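**Koo bread** is a steamed and then baked wheat bread from the district of Doltdale. It is made from a soft dough leavened with a sour starter and enriched with cooked grain, usually barley. The loaf has a thin, pale crust and a moist, close crumb, and it is sold whole or in quarters. The word *koo* originally meant the lidded pot in which the dough was steamed and was applied to the bread only later.

## Ingredients

The standard dough contains wheat flour, water, salt, starter, and barley porridge. A household batch uses 900 g of flour and makes two loaves. The porridge is cooked without salt and cooled fully before mixing. Older recipes call for whey in place of water, which gives a darker crust and a slightly sharper taste.

Fat is not used in the Doltdale form. In Trevville, 40 g of butter or lard is added per batch, and the result is often sold under the name *soft koo*.

## Preparation

The starter is fed the evening before baking. Flour, water, and porridge are mixed and left to stand for an hour, after which the starter and salt are worked in. The dough is sticky and is folded in the bowl; kneading on a board requires extra flour and makes the crumb dry.

After the first rise the dough is shaped into a ball, wrapped in a floured cotton cloth, and placed seam side up in the pot. Steaming takes 40 minutes over low heat. The loaf is then unwrapped and moved to a hot oven until the surface is dry and lightly colored. It is cooled on a rack under a second cloth and is not cut until the next day.

### Steaming cloths

The cloth is a square of plain, unbleached cotton. New cloths are boiled twice before first use to remove sizing. Dough left on the fabric is allowed to dry and is scraped off with a blunt blade, and the cloth is then washed on a hot cycle without fabric softener or scented detergent, both of which can be tasted in the crust. Cloths are dried flat and stored away from onions and spices.
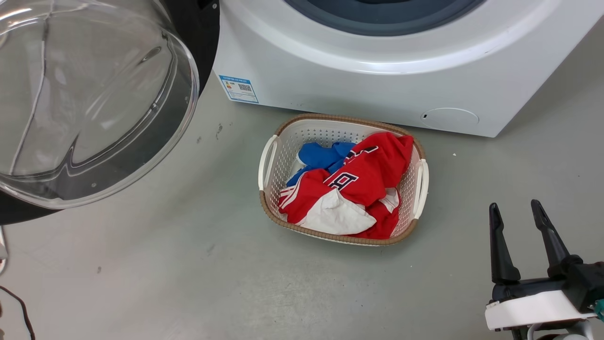
*Front-loading washing machine and laundry basket*

## Variants

*Plotia koo* is baked in a shallow pan and topped with caraway. It has a shorter steaming time and a thicker crust. A rye version, with up to half the wheat flour replaced, is made in the upper villages, where it is eaten with salted fish.

The baker Prodromos Raptis introduced a version with cooked millet in 2000. It keeps less well than the barley loaf but is suitable for slicing by machine.

## Storage and serving

Whole loaves keep for five days in a cloth or paper bag. Stale bread is cubed and added to broth, or re-steamed for 10 minutes. A usual serving is 100 g, eaten with fresh cheese or bean soup.

## Name

Vilgot Hedlund, in his survey of district cooking, recorded *koo*, *kou*, and *kuu* as spellings on shop signs. The first is now the usual form. The plural is unchanged.

## See also

- Steamed bread
- Sourdough
- Barley porridge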